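To: residents-list
From: Olumide Eze, Household Services, Skirndale House
Subject: Re: Entrance furniture and indoor footwear in the shared flats

Dear all,

Thank you to those who replied to the September circular. I am answering the message from Leonor Quintela on behalf of the household services office, as several residents have raised the same points, and her message is quoted in full below my reply.
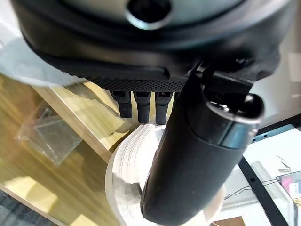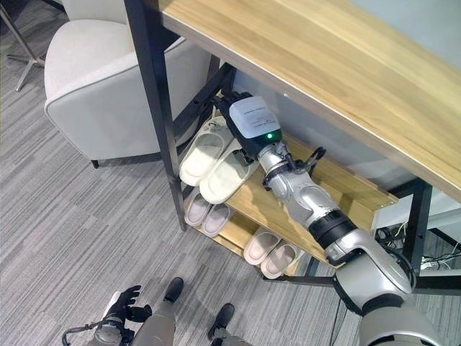

The table with the tiered footwear rack is the pattern we intend to adopt for the entrance areas at Ternstead and Nellport. It combines a wooden top with sloping wooden shelves beneath, carried on a black metal frame. We have chosen it over the closed cabinet proposed last year by Ofori, principally on grounds of access. Residents who find bending difficult told us that the cabinet doors were awkward to open, and that slippers pushed to the back were hard to reach.

On the first of Leonor's questions, the rack is for indoor footwear only. Outdoor shoes should continue to be left on the mat inside the front door until they are dry, and then taken to residents' own rooms. We recognise that this has not been applied evenly in the past – the Nellport flats in particular have followed their own custom – and we ask that all flats keep to the same rule once the new furniture is in place.

On the second question, slippers should be put back in pairs, with one pair to a level wherever there is room. Guest slippers will be kept on the top level, where they are easiest to reach. Please do not stack pairs on top of one another. Any pair left on the floor at the end of the day will be returned to the rack by the evening staff, and a pair which remains unclaimed for 3 weeks will be moved to the linen room.

On the third question, the table top may be used for post, keys and small items in daily use. It should not be used for food or for hot dishes. Spillages should be wiped up promptly with a soft cloth. Polish must not be used on the sloping shelves, as it makes them slippery.

The sum set aside for this work is £3,776, which covers 11 tables and their delivery. Fitting will be carried out by our own staff under Olanrewaju Dauda, who will write to each flat separately with a time. Residents need not be present, but the entrance should be cleared beforehand. We cannot undertake to move personal furniture.

Comments on the above may be sent to this list or left at the office before noon on the day of the next house meeting. Osvaldo Monti has agreed to collect any paper replies from Ternstead.

Yours sincerely,

Olumide Eze
Household Services
Skirndale House

Leonor Quintela wrote:

> Dear Olumide,
>
> I write on behalf of the residents of the upper flats at Nellport. We have read the circular on entrance furniture and are generally in favour, but would be grateful for an answer on three matters.
>
> First, are outdoor shoes to be permitted on the rack? Second, who is responsible for keeping it in order, and where are slippers for visitors to be kept? Third, may the top be used as an ordinary table? Our present hall table is in constant use and we should be sorry to lose it.
>
> Halima Okeke has also asked me to mention that the corridor outside her flat is narrow, and that a table standing 200 mm further out than the present one would obstruct her trolley. Could somebody take measurements before an order is placed?
>
> With kind regards,
> Leonor Quintela

P.S. Halima's corridor will be measured before the order is confirmed. Should the table prove too deep, the present one will be left where it stands.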